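Afternoon tea in Wotthorpe, which place?

Wotthorpe Eats board > Cafes and Tea Rooms

marlowpt
Joined: August 2016
Posted 13 Apr 2019

My sister is coming to stay and wants a proper afternoon tea while she's in Wotthorpe. I've narrowed it down to Zanum, up on the top floor by the river, or the Kadum Hotel. Zanum is $30 a head and the Kadum is a little more. Has anyone been to either one lately? We don't need champagne. We do want decent scones and to be able to hear each other.

brickend
Zanum for the view, no question. You look straight down the river to the old mills. Sandwiches were fresh and they refilled the egg ones without charging. Scones were fine, a bit small. Ask for a table away from the bar.

tillyandtoast
I'd go the other way. Zanum gives you 90 minutes and they mean it. We had the check on the table while my mother was still on her lemon cake. At the Kadum we stayed all afternoon and no one said a word. The scones come out warm with a full dish of cream for each person.

brickend
We weren't rushed at all, but we went at opening time. It may depend on the sitting.

oldcanalroad
Does the Kadum still have hard chairs? I went for a birthday two years ago and my back hurt for the rest of the day.

tillyandtoast
No, they changed the lounge over. It's sofas on the window side now, cream ones with pale square cushions. Same sort of thing as this:
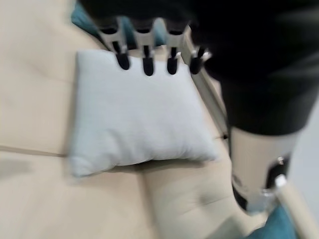
Pale gray-white cushion on a cream-beige sofa

You do have to lean forward to reach your plate, so if your sister has trouble with low seats, ask for one of the dining tables at the back.

oldcanalroad
Good to know. Low seats and a teapot don't mix for me, but I'd try the back tables.

sixpence_j
Neither. Go to Sakamoto on the square. It's a Japanese tea room, 6 tables, and you get a pot of real leaf tea with every course. The set is $15 less than Zanum. The black sesame scone is the best thing I've eaten in this town.

brickend
Sakamoto is good but it isn't what was asked for. There are no finger sandwiches and only the one scone. If the sister wants a traditional tea she'll be disappointed.

sixpence_j
They do a cucumber sandwich. And the tea at Zanum is bags.

brickend
Fair point about the bags.

marlowpt
Thanks, all. I called the Kadum and they have a back table free at 2:30, so I've booked that. Sakamoto sounds like one for me on my own. Does anyone know if the Kadum validates parking?

tillyandtoast
They do. Take your ticket to the front desk, not the lounge.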